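Talk for the Lindthorpe evening, July 2021. Slot is 13 minutes plus questions.

Opening

Good evening. Vilja asked me to talk about small things, the ones that end up on a bedroom table or a bathroom shelf and stay there. I'll leave wardrobes and lofts to Thierry Fleury, who is on after me.

Ask for hands up: who has a cup at home with no drinks in it? Pens, combs, cotton buds. Wait for the hands.

Slide 2. The shelf

When Orvokki Suominen and I cleared her flat in February we wrote down every loose item from the bathroom and the hall. The list came to 797. Say the number and stop. A good part of it was hair things: grips, bands, clips, and 44 combs and brushes between four people. She kept 10.

Don't go through the list. If anyone wants it, it is on the handout.

Slide 3. One surface

Start with one flat surface and clear it completely. A board or a big tray on the table works well, and a pale one makes small grips easier to spot. Put things down on it one at a time. Pick each one up by the part you'd use it by, so a brush by its handle and a cup by its handle. You find out quickly which ones you never reach for.

Mention Tyyne's method here if there is time. She does the left half of the table one evening and the right half the next. Skip it if we are past six minutes.

Slide 4. Brushes

Paddle brushes are awkward. The head is wide, so they won't lie flat in a narrow drawer, and the bristles catch on everything else in there. Two ways of keeping them:

Handle down in a cup. Use a heavy one. Ceramic is good, plastic tips over.

Flat in a tray, bristles up, nothing on top. 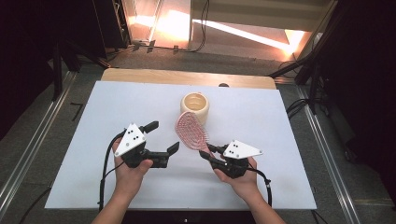 I prefer the cup at home. It takes up less of the shelf and you can see at a glance if a brush is missing. Check the width first, though, as a thick handle can jam in a narrow cup, and two brushes in one cup will lean on each other.

Cleaning: pull the hair out with the end of a comb, then warm water and a drop of shampoo. Dry it with the bristles facing down on a towel. Don't soak a brush with a cushioned pad, the water gets in behind it.

Slide 5. Keeping it up

Once a week, everything back on the board for five minutes. Levente Szalai does his on the same evening as the bins.

Questions. Someone will ask about make-up. Send them to the handout, page two.

Hand over to Thierry. Leave the cups on the front table, he needs them.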